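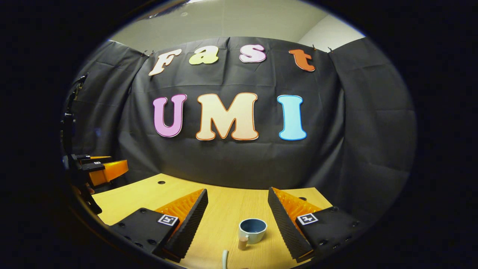 View from the hand-held gripper at the tabletop station, with a cup between the open fingers.

Hand-Held Demonstration: Frequently Asked Questions

Maintained by Noemi Van Dusen and Majdi Zoubi. Last revised 22 November 2023.

These answers cover the collection of demonstrations with the hand-held gripper and by remote control, for new operators and for groups sending us tasks. Questions on training code and model settings are handled on a separate page.

General

What is the difference between a hand-held demonstration and a remote one?
In a hand-held demonstration the operator holds the gripper and performs the task directly on the table. In a remote demonstration the operator moves a leader arm and the robot arm follows. Both produce a video stream, a path for the gripper and a finger opening for each time step. The two kinds are stored in separate folders and are not mixed within one task unless the request form says so.

Which one should I use?
Hand-held is the default for tabletop tasks with small objects. Use remote control when the task depends on the reach of the arm, when the arm has to work around a fixed obstacle, or when the object is too heavy to manage comfortably with the gripper at arm's length.

How many demonstrations does a task need?
We ask for 155 accepted demonstrations for a task with one object and a fixed goal. Tasks with several objects, or with a goal that moves, need 400. These are planning numbers used at our site. A task that is still failing after the full set is normally redesigned before more data is collected.

What is Pundum?
Pundum is the session logger. It assigns the episode number, stores the operator's initials and keeps the accept or reject mark. Kalla is the export tool that turns accepted episodes into a training set. You do not need Kalla to record.

Equipment

What are the square markers on the fingers for?
The software reads the distance between the two markers to get the finger opening. If either marker is scratched, dirty or covered by your thumb, the opening value for those time steps is missing. Wipe them with a dry cloth. Do not use solvent, and do not replace a marker with one printed on an office printer, as the size will be slightly wrong.

Why are the finger pads soft?
They bend around the object and allow some error in position. A rigid finger will tip a cup that is approached off center; a soft one will usually pull it in. The pads wear at the tip first. Report a torn pad in Pundum under "hardware" and stop recording until it has been changed. Episodes recorded with different pad types must be tagged.

Why does the picture look round and bent?
The lens is a fisheye. It keeps the fingers, the object and a large part of the surroundings in view together, and the surroundings are needed to work out where the gripper is. Do not crop or straighten the video before upload. Calibration is applied during export.

Can I record in front of a plain curtain?
Yes, if there is something on it. A plain dark cloth gives the tracking very little to hold on to. Large cut-out letters in light colors work well on a charcoal background. Pin the cloth so that it does not move in a draft, and leave it alone between the mapping pass and the last episode.

Recording

What is the mapping pass?
A slow sweep of the gripper over the workspace before the first episode. Keep the speed even, include the table edges and the background, and finish near the place where you started. If anything large is moved afterward, record a new one.

How fast should I move?
Slower than you would by hand. A typical cup placement takes about 14 seconds from first motion to release. Fast wrist turns blur the video and are the most common cause of lost tracking.

Should the objects start in the same place every time?
No. Change the starting position and the angle between episodes, and cover the part of the table the robot can reach. Operators tend to drift back to the middle, so check the start position plot in Pundum during the break. Leave the other items in the task on the table as well, unless the task sheet says otherwise.

I made a mistake partway through. Do I keep the episode?
If you missed the grasp and recovered on the next try, keep it and tag it "retry." If you dropped the object off the table, touched it with your free hand or paused to think for more than a moment, reject it. Do not edit an episode to remove the error.

Data and problems

Export reports that the marker threshold failed. What does this mean?
The image was too bright or too dark for the markers to be read. Check whether the white border around each marker has reached 255 in the raw video. If it has, lower the exposure or turn the lamp away from the table and record again. Clipped episodes cannot be repaired.

Can demonstrations be used on a different arm?
Often, provided that the arm carries the same gripper and the camera is mounted in the same position relative to the fingers. Sets collected for the Vollent cell have been run on the Ghanem cell after a new calibration. Paths outside the reach of the target arm are dropped at export, and the count appears in the Kalla report.

How do I request a new task?
Fill in the task sheet with the objects, the start condition, the end condition and what counts as a failure. Send two sets of each object, as the first set gets damaged. Sheets received after the end of September are scheduled in the order received.

Who do I contact?
Noemi Van Dusen for task sheets and operator training. Majdi Zoubi for calibration, export errors and anything involving the arms.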